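Iara Olivares
30 May 2022

1/ A few of you asked how the robot budget at Nostham is coming along, and I promised I'd write it up once the worst of the spreadsheet was behind me. So get a coffee, this is going to run long (sorry in advance, my sister says I can't order a sandwich in under four paragraphs).

2/ The short version: we want an arm that can put a piece of fruit on the scale at our self-service counter, wait for the weight, and move it to the tray. That's the whole job for year one. We have it on loan from Clullitz and we have to decide by the end of the budget round whether we buy, lease or hand it back.
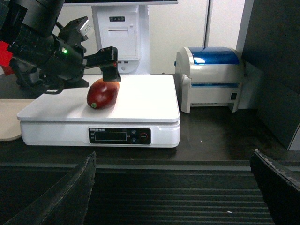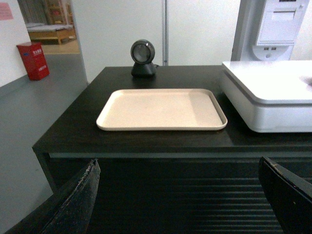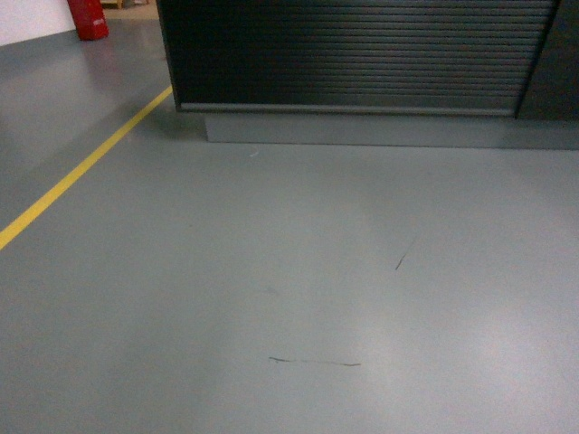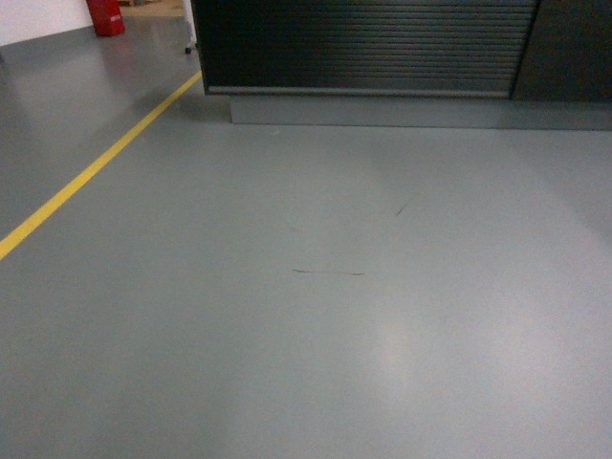

3/ START WITH THE COUNTER, NOT THE ARM
My first draft of the budget had one big line called "robot" and one small line called "other." Please don't do this! "Other" was where all the trouble lived. The scale, the label printer, the scanner, the terminal, the tray, the cables, the floor it all sits on, somebody's time to move things around. I ended up throwing that draft away and starting again with the counter.

4/ What I did the second time was stand there with a notepad and write down every single thing the arm has to reach, see or stay out of the way of. Then next to each one I put a letter: K for keep, M for modify, B for buy. It took me most of a morning and it was the most useful morning of the whole project.

5/ The scale got a K. It's a perfectly ordinary one with a flat top and a few buttons on the front. The salesperson at the first place we called wanted us to swap it for a model with its own network connection, and maybe we will some day, but for now I'd like to know we can work with what we own before I replace it.

6/ The label printer got an M, and I went back and forth on that one. The printer itself is fine. What isn't fine is that you have to peel the label off, and peeling a label is a lovely easy thing for a person and a miserable thing for two fingers. So the M is for a peel attachment, if we can find one that fits. Until then a human does the labels and I have written that into the plan in plain words so it doesn't surprise anyone in month three.

7/ The tray got a B, which made people laugh because we already have a tray. But I want spares in the same color and the same size, all bought in one go. If one cracks and we replace it with whatever is in the supply closet, somebody has to go back and check that the arm still sets fruit down where it should. Buy your boring things in multiples, friends.

8/ FRUIT
We picked mango as the first item and I've had many opinions on this from many people. My reasoning was that it's a good size for the gripper, it costs enough per piece that dropping one makes you wince, and it lies at a different angle every time you put it down. If our plan only works for something perfectly round, I'd like to find out before I sign.

9/ Please budget for the fruit itself! I forgot it completely. You can only handle the same mango so many times before it's a sad mango, and after that it belongs on a plate. We now have a consumables line for produce and I have never been so popular with the people who sit near the kitchen.

10/ FINGERS WEAR OUT
Take a look at the finger edges in the second picture, all those light flecks on the left one. Fingers are like brake pads, they are a thing you use up. When I asked Clullitz for a price on replacements I got a very nice email and a quote for $1,273, covering two full sets plus the mounting hardware. It was not in the original offer anywhere.

11/ I don't think they were hiding it. I think I asked "how much is the arm" and they told me how much the arm is. So now I have a list of questions I send to every vendor, and the first one is: what will I be buying from you a year after I've bought this from you? It's amazing how much longer the answer gets.

12/ FREIGHT, AND THE OTHER LINE NO ONE LOVES
Freight to Bronedley was quoted at $401 each way. Each way! I'd put in one trip. But a loan unit goes back, and a purchased one may need to go in for service, and if you are leasing you want to read very carefully who pays for the truck at the end. I now put two trips in every version of the plan and I'm happy when I only use one.

13/ Also ask whether they take the crate away. We kept ours, which I fought for a little, because a new crate was going to be another line in the spreadsheet. It's ugly and it's enormous and it lives in the back and I'm very fond of it.

14/ FLOOR SPACE
This is the part I would've gotten most wrong without help. I was thinking about how much counter the arm needs and I wasn't thinking about how much floor it needs in front of the counter. It has to come in, square up, work, and back away again, and people still have to get past with carts and boxes.

15/ We have a yellow line on the floor already and I'd love to say I planned around it. I did not, it was there when we moved in, and the angle it runs at doesn't suit us at all. Repainting is in the budget at $800 with the patching, and I put it in year one because I don't want to tell people "stay behind the line" and then add "well, not that line."

16/ While you're down there, write down the state of the floor before the equipment starts living on it. There are a couple of dark scuffs in front of the shutter that I've marked on the plan, with a date next to them, so that later on we can tell what was there already. It costs nothing and it has saved me an argument in a previous job (forklift, long story, ask me some time).

17/ And think about the shutter! Ours has the slatted kind under the counter, and I had to work out who needs to get in there and when. If the arm is parked in front, you can't open it. If paper rolls are stored behind it, you will want to open it right in the middle of a shift. We're moving the rolls. Cost: zero dollars and one long conversation.

18/ BUY OR LEASE
OK, the big question. I have two tabs, and I'll tell you what I compare even though I can't share the totals yet. For buying: price, fingers, two freight trips, training, the service plan from the second year. For leasing: monthly rate, what's covered when it breaks, how early we can get out, and what happens to any custom bits we've bolted on in the meantime.

19/ The lease looked better right up until I read the notice period. It's 60 days, and it has to land before the renewal date or you're in for another full term. That isn't a bad deal, I just wouldn't have known to put a reminder in the calendar if I hadn't read it twice — so now the reminder exists, and it's in two people's calendars, mine and my manager's.

20/ I also got a second opinion from Cáceres, who do integration work and don't sell arms, and that was money well spent. They looked at my list of K, M and B and moved two things from K to M straight away. One was the terminal. It's fine for customers, but there's no simple way for the arm's software to know that it's finished a transaction. That's a programming line I had at zero.

21/ PEOPLE TIME
Whatever you've put down for staff hours, look at it again. Somebody has to wipe the counter, reset the tray, swap the fruit, restart things, and write down what went wrong in a way the vendor can use. On our plan that's a named person with real hours set aside every week. In my first draft it was the word "team."

22/ WHERE WE ARE
Leaning toward buying, with the service plan, and with the fingers ordered at the same time so they come in the same truck. The label attachment waits until we find the right one. The floor gets painted either way. I still need a written answer on training and I've sent my third very friendly email about it.

23/ If you've bought one of these for a small counter like ours, I would love to hear how long a set of fingers lasted you, and whether you ended up changing the scale after all. And if you have a label peeling attachment you like, please, please send me the name of it. My replies are open and I read every one, usually with mango on my hands.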